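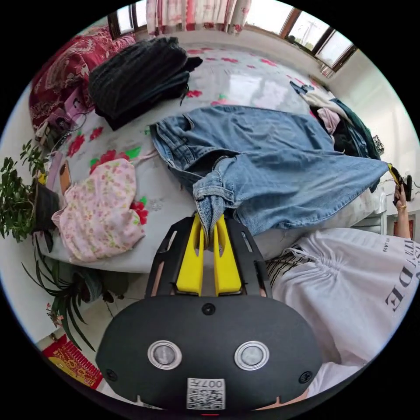
Notes on the Jerdale hand cream, since several of you asked why the new lot feels thinner than the old one. Short thread.

The formula did not change. Same oils, same emulsifier, same preservative. What changed is how the two phases are heated before they go together.

Old method: oil phase and water phase both brought to 70 C and held there until the cetyl alcohol had fully melted. New method at the Ollport plant: oil phase held, water phase added cooler to save time.

Cool water hitting melted fatty alcohol makes some of it set early. It then sits in the cream as small waxy grains and does very little for the thickness. You can feel them if you rub a bit between finger and thumb.

I made a 500 g batch each way on my bench. Same beaker, same mixer head, same speed. The hot/hot batch set up firm overnight. The hot/cool batch still poured.

pH was 5 in both, so the acid adjustment isn't the problem. The preservative is fine in that range too.

Javiera Farías suggested checking stir time during cooling. Fair point. I stirred both until they were at room temperature. Stopping early made the hot/cool batch worse and barely moved the other one.

If your jar is from lot 3487, it is the new method. The lot code is on the base, under the fill date. Earlier lots I have looked at were all smooth.

It still works as a moisturizer. Thin is a texture complaint. If it has separated or smells off, stop using it.

Next up is the Quezada balm, probably in March. I need a better thermometer first.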